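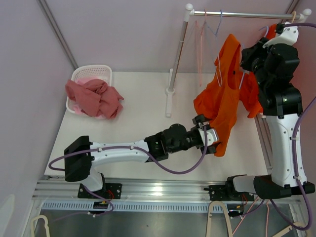
Garment cell, left gripper on the shirt hem, right arm raised near the rod.

**Rotgate garment cell: fault review, February**

Minutes

**1. Previous actions**

Rail bolts on both mounting plates re-torqued. Closed. The Laner controller log export is still open; see item 4.

**2. Left gripper failed to release**

The left arm kept its grip after the open command during a hanging run. The controller reported the gripper as open and moved on to the retract step. The arm pulled against the garment until the force limit tripped at 20 N. The shirt came off its hanger and the rack foot shifted on the table. No injury. The booth was closed at the time.

Log review shows 2 earlier events of the same type in 3,377 cycles. Both cleared on retry and were not reported. The meeting agreed that a cleared retry on release must be logged as a fault.

**3. Cause**

Opoku found an intermittent position signal from the gripper motor. The fault could be reproduced by flexing the cable at the wrist with the arm extended. The slack loop under the long link was discussed. Honder considers the loop length acceptable but wants strain relief at the wrist end. Opoku disagreed and asked for a shorter run. Not settled.

**4. Controls**

- Retract step to wait for measured finger position. Commanded position is no longer accepted.
- Timeout set to 900 ms, then both arms hold.
- Restart from hold needs a person at the panel.
- Laner to supply the log export before the next software build.

**5. Actions**

- Opoku: replace left wrist cable, keep the old one for inspection.
- Honder: strain relief drawing, both arms.
- Rotgate: fix the rack foot to the table. Reduced speed until this is done.

Hanger stock for the cell was raised and deferred.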